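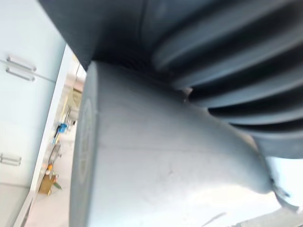

Un año sin coche en un pueblo mal comunicado

Jueves, 8 de agosto de 2024

Vendí el coche en agosto del año pasado. Tenía el embrague para cambiar y el presupuesto del taller era de 1.876 euros, más de lo que me daban por él. Lo dejé en la campa de un desguace, firmé dos papeles y volví a casa en el autobús de línea. Ese fue el primer viaje.

Vivo a las afueras, en una urbanización con panadería, farmacia y un bar que cierra los lunes. El supermercado está a tres kilómetros y el trabajo a veintidós. Durante las primeras semanas hice cuentas en una libreta y luego dejé de hacerlas, así que lo que pongo a continuación sale de los extractos del banco y de la memoria.

El autobús

Pasa cada 60 minutos entre semana y cada dos horas los sábados. Los domingos no hay. El de las 7:10 suele llegar puntual porque sale casi vacío de cabecera; el de vuelta de las 18:20 se retrasa siempre que llueve. La parada de ida no tiene marquesina. La de vuelta sí, pero está al otro lado de la carretera y hay que cruzar por el paso subterráneo.

He aprendido a no quedar con nadie a las horas en punto. También a llevar cambio, ya que el lector de tarjetas falla a menudo y el conductor no acepta billetes de veinte. El abono mensual compensa a partir del noveno viaje. En julio no lo saqué por las vacaciones y me salió bien.

La bicicleta

La compré de segunda mano en octubre, una Gandum de paseo con portabultos. Me ha dado dos pinchazos y un problema con el cambio que arreglé mirando vídeos. Para el supermercado va muy bien con las alforjas puestas. Para ir a trabajar no la uso: el arcén de la comarcal desaparece en el tramo del puente y los camiones pasan demasiado cerca.

En invierno la cogí poco. El frío se lleva bien con guantes, pero a las seis ya es de noche y la luz delantera que traía no servía para nada. Puse otra en enero. El candado también lo cambié, porque el original se abría tirando fuerte.

La compra

Antes iba una vez cada dos semanas y llenaba el maletero. Ahora voy dos veces por semana y traigo lo que cabe. Se tira menos comida, sobre todo verdura. Lo que peor llevo son los garrafones de agua y la arena del gato, que pido a domicilio una vez al mes a Panudeo. El reparto cuesta 4,50 y a veces llega por la tarde cuando han dicho por la mañana.

Los gastos

Entre abonos, billetes sueltos, la bici, tres taxis y dos fines de semana de coche alquilado, he gastado 1.964 euros en doce meses. El último año con coche, contando seguro, gasolina, impuesto, revisión y neumáticos, fue casi el doble. La diferencia existe, aunque es menor de la que esperaba, y buena parte de lo gastado es la bicicleta, que no tendré que volver a comprar.

Lo que no funciona

Urgencias. En marzo tuve que llevar al gato al veterinario un domingo y estuve cuarenta minutos esperando un taxi. Visitar a la familia tampoco es fácil: son dos autobuses y un tren, y si se pierde el enlace hay que hacer noche. En Navidad alquilé coche y lo volvería a hacer.

También se pierde espontaneidad. Al cine de la ciudad he ido dos veces en todo el año, las dos a la sesión de las cuatro. El último autobús sale a las 22:10 y cualquier película de la noche se queda a medias.

De momento sigo así. En septiembre cambian los horarios de la línea y dicen que añadirán un servicio los domingos por la mañana. Cuando publiquen la tabla la copio aquí, que la del ayuntamiento lleva meses sin abrirse en el móvil.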